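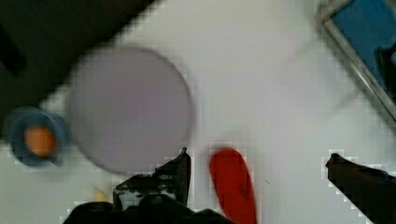

Wrist view on the demonstration table: red piece between the gripper fingers, round plate behind.

Gemus Tabletop Arm: Demonstration Days at Trodgate

Product group: Light robot arms
Related: Gemus Gripper, Gemus Wrist Camera, Table Kits, Spare Fingers

Overview

The Gemus Tabletop Arm is a small electric arm with a two-finger gripper and a camera at the wrist. It is sold for teaching rooms, test benches and light sorting work. Spahić supplies it, sets it up and repairs it from the Trodgate workshop.

Most people who buy one come to see it first. We run demonstrations at Trodgate on open days and by appointment, and this page covers both the equipment and the visit. If you already know what you need, go to Ordering at the bottom.

What you will see

The standard demonstration is a table-clearing job. Objects are put out on a white table and the arm is asked to move them, one at a time, onto a plate or into a container. The camera view from the wrist is shown live on a screen next to the table, so visitors can follow what the arm is working from.

A red piece in the shape of a pepper is a good first object. It is long and narrow, and the gripper has to come down with a finger on either side. If the wrist is turned too far, one finger lands on top of the piece and the arm has to lift and try again. We leave those misses in. A buyer should see how the arm recovers, and how long it takes.

Round objects are harder. A small ball-shaped piece sitting in a cup leaves very little room for the fingers between the piece and the wall. We run this one on request, at normal speed and then at reduced speed. Plates are used as a target and are not picked up in the standard demonstration. The standard fingers can lift a thin plate by the rim, but we recommend the wide fingers for that.

After the set tasks, visitors can move things around and ask for a repeat. You are welcome to bring your own parts. Please keep them under 788 grams each, dry, and free of oil. Glass and blades are not allowed on the table.

About the wrist camera

The camera is small and sits close to the work. In the live view the fingers come in from the bottom and the right, and the tabletop fills most of the picture. There is some blur while the arm is moving, and the compressed stream shows blocky edges around objects. This is the normal view. It is enough for the table tasks we show, but it is not a measuring camera and should not be bought as one.

For inspection work, ask about the fixed overhead camera. It mounts on its own post and can be used together with the wrist camera. It is not part of the standard kit.

Lighting matters more than most buyers expect. A white table reflects, and a pale object on it can be hard to pick out. At Trodgate the lights over the table are on a dimmer and we can set them close to what you have at home or at work. If your bench is by a window, tell us when you book.

Specifications

Reach: 788 mm
Gripper: two fingers, electric, black
Finger options: standard, wide, soft tip
Camera: wrist mounted, color
Power: standard wall outlet, supply included
Mounting: four bolts or table clamp
Control: Gemus desktop software, one seat included
Cable between arm and control box: 3 m
Rated service interval: 3000 hours

What is in the box

Arm with gripper fitted
Wrist camera and bracket
Control box and power supply
Stop button on a cable
Table clamp
One set of standard fingers
Hex keys and printed setup guide

Tables, plates, cups, trays and practice pieces used in the demonstration are not included. A practice set is available separately as part of the Table Kit.

Visiting

Demonstrations are held in the ground floor room at Trodgate, to the left of the parts counter. The next open day is 14 October 2020. The room opens at 9:30 a.m. and the last session starts at 3:30 p.m. Each session lasts 30 minutes. There is no charge, but places are limited and sessions must be booked.

Groups of up to six can share a session. Schools and larger groups should ask for a private appointment, which can be set for a morning or an afternoon and runs as long as needed. Private appointments for January are open now.

On arrival, sign in at the counter. Long hair should be tied back and loose sleeves rolled up before you stand at the table. There is a line on the floor that marks the reach of the arm. Stay behind it while the arm is running. The operator stops the arm before anyone changes the objects.

Face coverings are required in the building at this time, and the table pieces are wiped down between sessions. If you are not able to travel, we can run the same tasks over a video call with the wrist view shared on your screen.

Parking is at the rear, by the loading door. The demonstration room has step-free access from that side. The counter can hold parcels and bags.

Trying it yourself

Visitors with a private appointment may drive the arm. It can be moved from the desktop software or led by hand with the motors released. Leading by hand is the quicker way to learn, and most people place their first object within a few tries. Motions recorded during your appointment can be saved to a USB stick and used later on your own arm, provided it is mounted at the same height above the table.

Open day visitors do not drive the arm, due to time.

Demonstration stock

Arms used at Trodgate are sold off after 3000 hours of running. They are given new fingers, a new gripper belt and a full check, and carry a six-month warranty. Marks on the casing are not repaired. Ask at the counter for current stock.

Questions we get on open days

Does it need a white table?
No. We use white because it is easy to clean and objects show up well on the screen. Wood and plain gray both work. Avoid strong patterns.

Can the fingers be changed without tools?
No. Each finger is held by two screws. A hex key is in the box and the job takes a few minutes.

Will it pick up soft food?
The soft tip fingers are made for this, but they are not rated for food contact. Use them for practice only.

How loud is it?
You can hold a normal conversation beside it.

Can I run two arms on one table?
Yes, with two control boxes. The software keeps them apart if both positions are entered correctly. We can show this at Grokutham, where there is a larger bench, but not at Trodgate.

Ordering

Part number 132 covers the complete standard kit. Wide fingers, soft tip fingers, the overhead camera and the Table Kit are ordered separately. Delivery is from Trodgate stock. Orders can also be collected from the Grokutham counter with two working days' notice.

Setup at your site is optional and is quoted by distance. It includes mounting, camera alignment and one hour of instruction. Returns are accepted for 30 days if the arm has not been bolted down or modified.

To book a demonstration, use the contact form and write "Tabletop Arm" in the subject line. Include the number of visitors, any parts you plan to bring, and whether you need step-free access.

Contact form | Parts list | Setup guide | Back to light robot arms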